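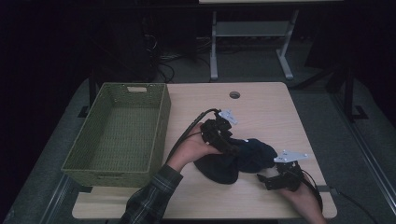
PRODUCT SAFETY

Sileck Issues Field Correction for Temba Hand-Held Grippers After Jaw Release Fault

HISTSTEAD, 10/26/20 – Sileck today issued a field correction for its Temba line of hand-held grippers following reports that the jaws can fail to open when the operator releases the trigger. The fault affects units running firmware from the April release. One operator was treated for a pinched finger and returned to work the same day. No other injuries have been reported.

Temba grippers are held in the operator's hands and used to record manipulation tasks such as folding cloth, sorting garments and placing items into baskets. Recorded jaw position and hand motion are later used to train robot arms. The grippers are sold in pairs and connect by cable to a recording unit.

Sileck received 9 reports of the fault from customer sites. In each case the jaws closed normally on fabric and stayed closed after the trigger was let go. The jaws remained under motor load until the recording unit was powered down. In the case that led to the injury, the operator tried to free a fold of cloth by hand while the motor was still energized, and the jaws then cycled once without a command.

Engineers at the company's Histstead test facility reproduced the fault on a bench setup using thick and thin cloth. Testing traced it to two conditions occurring together. The first is a momentary loss of signal at the cable connector when the cable is bent sharply near the wrist. The second is an error in the April firmware, which holds the last valid jaw command when the signal drops and does not time out. Earlier firmware opened the jaws after 40 milliseconds without a valid signal.

"The connector dropout existed before April, and the older firmware handled it correctly," said Upendo Koech, director of product safety at Sileck. "The April release changed the order of two checks in the control loop. Our release testing did not include a bent cable under load. It does now."

The correction has two parts. A firmware update restores the signal timeout and adds a motor current limit that applies whenever the trigger is released. A replacement cable clamp increases the bend radius at the connector. The update can be installed by the customer. The clamp is fitted with the gripper disconnected and requires a hex key, supplied in the kit. Both parts are provided at no charge.

Until both parts are installed, Sileck instructs customers to take the following steps:

Stop using any Temba gripper that shows the April release on the recording unit's start screen.

If the unit cannot be taken out of service, return it to the previous firmware before the next session. Instructions are on the Temba support page.

Route cables so that they leave the wrist in a wide curve. Do not tape or tie the cable to the sleeve or forearm.

If the jaws do not open, put the gripper down, switch off power at the recording unit and wait 6 seconds before touching the jaws or the material held in them.

Keep a second person within reach of the power switch during two-handed tasks.

Data recorded during a fault may also be affected. In a held-jaw event the log shows an open command while the jaws remain closed. Customers using the Pirkitz data package can run an updated check that marks these segments. Sileck recommends that marked segments be excluded from training sets. Recordings made on earlier firmware are not affected.

Correction kits will ship to registered customers beginning this week. Customers who have not received a shipping notice should contact Sileck support with the serial numbers of both grippers in the pair. The number is on the underside of the grip. Support responds to safety reports within 24 hours.

The fixed-mount Temba jaw module uses a different controller and is not part of this correction.

About Sileck

Sileck designs and manufactures hand-held and arm-mounted grippers, recording units and related software for robotics development. The company operates its engineering and test facility in Histstead.

Media contact: Sileck Press Office, Histstead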